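Bedusley ミニボード手書きノート集 README

これは、卓上の小さなホワイトボードに書いた短い英文を集めたデータです。名前の Bedusley は、フォルダを作ったときに思いつきで付けたまま変えそびれました(今さら直すとリンクが切れるので、もうこのままいきます!)。

中身

画像は全部で2,000枚、書いた文句は129種類です。文句は「買い物メモ」「ひとこと」「歌詞っぽいもの」「日付だけ」の4つに分けて、それぞれフォルダにしてあります。Dreams で始まるものは「ひとこと」の中です。1つの文句につき、書きかけと書き終わりの両方を入れるようにしたのですが、3月ごろの分は書き終わりしかないものが混ざっています。すみません、そのうち足します。

ボードとペンのこと

ボードは黒い小さな足が2つ付いた自立式で、机に立てたまま書けるのが気に入っています。ペンは白い軸のホワイトボードマーカー。細い字が書けるものを選びました。太いペンだとこの大きさのボードでは単語2つくらいで端に着いてしまって、文になりません。

書きかけの様子

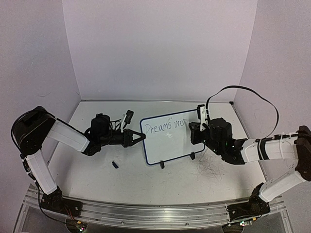
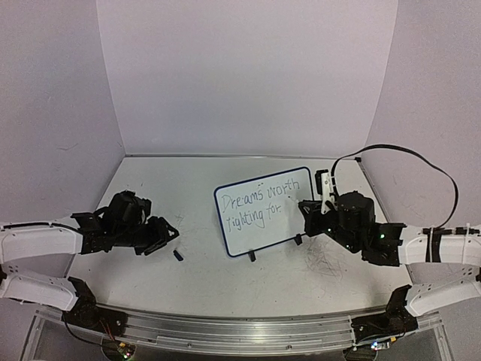 どちらも小さなボードを立てて書いているところで、黒いキャップは机の上です。

ラベルの付け方

書きかけの画像には、読める文字だけをそのままラベルにしています。たとえば「wo」で止まっていたら、続きが想像できても「wo」のまま。最初は完成形の文句も同じ欄に入れていたのですが、自分で使っていて混乱したので、full_text という別の欄に分けました。読めるかどうか迷った字には unsure の印を付けてあります。この印はわりと気まぐれに付けているので、あまり信用しすぎないでください。

消し跡について

前に書いた字がうっすら残っている画像があります。乾いた布でさっと拭いて次に進んでいた時期のもので、きれいなボードだけ使いたい人は ghost の欄が 0 のものを選ぶと楽です。机の汚れは特に気にせず撮っているので、そちらの欄はありません。

置き場所と古い版

最新版は Wullmont の共有フォルダ、古い版は Fiseo というフォルダにあります。古い版は大文字と小文字の区別がないので、これから使うなら最新版をどうぞ。

まだできていないこと

・「日付だけ」の書き方がばらばら(スラッシュだったり点だったり)
・同じ文句の書き直しに通し番号がない
・日本語の文句を入れたい。ひらがなから始めるつもりです

ラベルの間違いを見つけたら、ファイル名と正しい文字を corrections.txt に1行足してもらえると助かります。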